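Case counts, and why I dropped the seven-day line

The chart on this page has carried a seven-day average since I started it. As of Tuesday it carries a fourteen-day average. Two readers asked for the reasoning, so I am writing it out once.

Flitport's health office used to post new cases every weekday at 4 p.m. In May it went to two postings a week. Each posting gives the total since the previous one and does not split it by day. To get a daily figure I divide the total by the number of days covered, which gives a flat run of equal values and then a jump. A seven-day window laid over that picks up two postings most of the time and parts of three the rest of the time. The line wobbles on a schedule that has nothing to do with illness. At fourteen days the wobble is still there, but it is smaller than the thickness of the line I draw.

The cost is lag. A real rise will take longer to show. I can live with that for a town this size, where one bad weekend at one address can move the short average by a third.

The second change is to the testing column. The county counts people tested, and the Grekier clinic counts tests run. I had been adding the two together, which was wrong. Régis Rolland wrote to point out that my total for one period came to more than the county had listed for the whole area, and he was right. The clinic had 194 tests in that period and I had treated every one of them as a separate person. The clinic figures now sit in their own column and do not feed the positive rate.

Older rows have been corrected back to the start of the sheet. If you copied the table before this week, copy it again.

Third, Leka. The village has fewer than 400 residents, so any rate per thousand is mostly noise. One case there shifts the rate more than 10 cases do in Flitport. I have stopped computing a rate for Leka and list the raw count only.

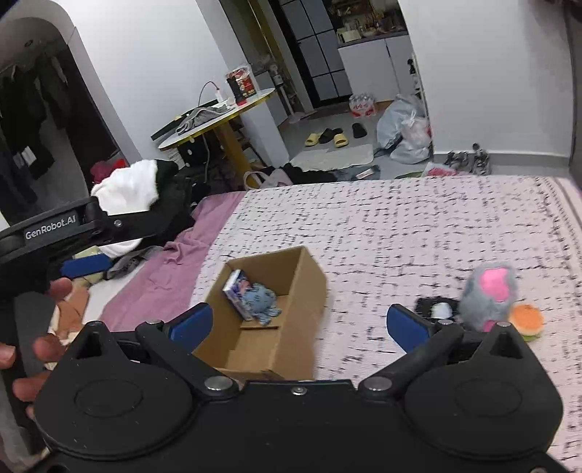
Cokach is a separate problem. It reports by date of test, and everyone else reports by date of result. Its last several days always look low and then fill in. I now leave the most recent five days of Cokach data off the chart and add them as they settle. The table still shows them, in brackets.

Current numbers, all places combined, for the latest posting: 19 new cases, no new deaths, hospital count unchanged. The county has not said whether the unchanged hospital count is a fresh figure or the last one carried forward. I sent the office an email asking and will add the answer to the notes under the table when I have it.

Next update after the Friday posting.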